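Wrist cam mount, second try
Stukness workshop forum > Builds

tekulov_fan
Got the arm back together at 2 in the morning and I am so happy with it! New bracket is on, wrist cam is running, and the joint swings without that awful grinding. First thing I grabbed off the camera:

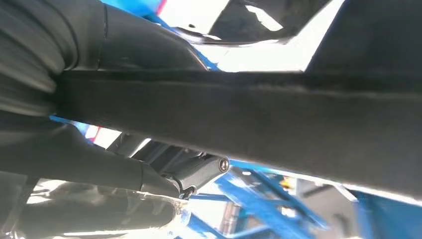 Bracket and bolt head, with the blue framework behind.

The bellows sleeve was a pain to get on — worth it though, the old one shed bits everywhere.

Kelly Leite
Love it! But that's a lot of black beam across the middle. I'd turn the camera 13 degrees and get some of your view back.

tekulov_fan
I like having the bracket in view. If the bolt starts backing out I want to see it.

illach55
Disagree, sorry. Put threadlocker on it and point the camera at the work. Mine has done 1029 cycles since July and the bolt hasn't budged.

Kelly Leite
Same here. Which bracket is it, the Vasconcelos one?

tekulov_fan
Yep, their plans, with the holes moved over a little. OK, I'll try the 13 degrees tonight, but the threadlocker can wait — I'm still taking this joint apart every other day!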